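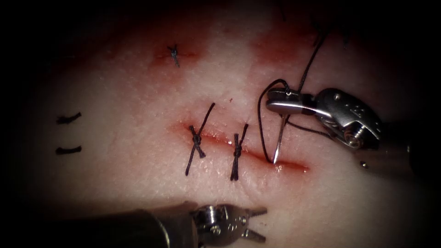 Why does a knot hold?

Friction holds it. Each turn of the cord presses on the turn beside it, and the harder you pull, the harder they press!

Chapter 5: Knots and the Science of Friction

Pick up a shoelace and tie the plainest knot you know. You have just made something that sailors, weavers and climbers have argued over for more than 1,000 years, and that mathematicians still find exciting (wait until we get to the trefoil). In this chapter we start with the square knot, meet its slippery cousin the granny, and then work out how much load a cord gives up wherever it bends sharply.

You will need 30 inches of soft cord and a pencil. Godfrey Kirui's rope tables, which we use from Section 5.2 on, are in the back of the book.

5.1 Crossings

Lay the cord flat on your desk and cross the right end over the left. That single crossing is where all of it begins.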